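Electrical and Bench Safety Checklist, with Comments
Site: Totcombe repair and recycling workshop
Date of inspection: August 8, 2024
Inspector: Meinir Wogan
Accompanied by: Ynyr Harries (shop lead)
Previous inspection: May

Marks used: OK, ACTION, N/A. Comments follow the mark.

1. Access and exits

1.1 Main door opens fully from inside without a key – OK
1.2 Rear exit clear – ACTION. Flattened cartons stacked against the push bar side. Moved during the visit. Wall space to be marked with floor tape.
1.3 Exit lights on battery test – OK
1.4 Aisle width between benches – OK. 30 inches at the narrowest point, next to the parts cage.

2. Fixed wiring and outlets

2.1 Panel door closed, circuits labeled – ACTION. Circuit 22 is labeled "old kiln." Wyn Howells traced it to the outlets on the north wall. Relabel.
2.2 GFCI outlets trip and reset on test button – OK
2.3 No extension cords in permanent use – ACTION. 2 found, one feeding the coffee maker and one feeding the label printer. Same finding in May. Install an outlet at the counter.
2.4 Cover plates intact – OK

3. Portable equipment

3.1 Soldering stations: cords, plugs, stands – OK. One sponge tray missing.
3.2 Heat gun – ACTION. Outer jacket of cord split near the handle. Tagged out. Do not tape.
3.3 Bench grinder: tool rest gap, eye shield – OK
3.4 Iltico fume extractor: filter date – ACTION. No date written on the filter. Replace and date the new one.

4. Fire

4.1 Extinguishers charged, pins sealed, inspection tags current – OK
4.2 Battery storage – ACTION. Loose lithium cells in a cardboard tray on the shelf over the paint cabinet. Transfer to the lidded metal box. Swollen cells go outside the same day, in sand.
4.3 Solvent cabinet closed and labeled – OK. Contents list is out of date by one product (Flastwood contact cleaner).

5. Open equipment and stored charge

5.1 Written procedure posted: unplug, hold power button, wait, then open – OK. Copy at the sign-in desk is faded. Reprint.
5.2 Power supply units are not opened on site – OK. Confirmed with Dwynwen Owen. Failed units go out as complete assemblies.
5.3 Side panels off, power supply label readable before work starts – see below.

Desktop towers on their sides, panels removed: 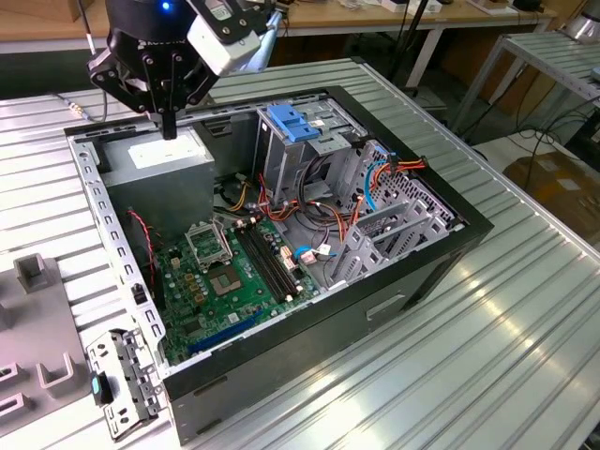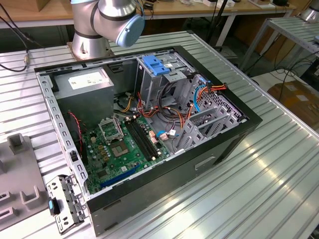 5.4 Microwave ovens and CRT sets refused at intake – ACTION. One Sorrentino microwave found under the intake table with no ticket. Iolo Phillips to arrange pickup. Sign at intake needs to be larger and at eye level.
5.5 Wrist straps: continuity test log – OK. Entries complete since May.

6. First aid and records

6.1 Kit stocked – ACTION. Burn dressings expired. Eyewash bottle in date.
6.2 Incident book – OK. 2 entries, both minor cuts from sheet metal edges. Cut-resistant gloves are available but kept in a locked drawer – move them to the open rack.
6.3 Training sheet signed by all bench users – ACTION. Signature missing for W. Howells.

Items 2.3 and 4.2 are to be closed first. Battery box to be in use before the next intake day. The heat gun stays tagged until the cord is replaced and the tool has been tested by a qualified person. Closed items should be initialed on the shop copy and the sheet returned to M. Wogan.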